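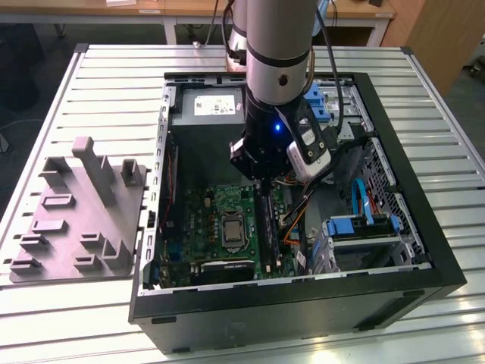

Bench hands wanted, Skuvar Refurbishing

We have a stack of tired tower PCs and not enough people who enjoy opening them. You'll pull memory, unplug drives, trace the odd orange cable to wherever it goes, and sort the parts into the right bins. Dust is included at no charge.

Shifts start at 8 on Wednesday mornings. Small fingers help, patience helps more. Tell us about the worst case you ever opened and what was living in it. Apply at the Clidodden front desk by the end of November.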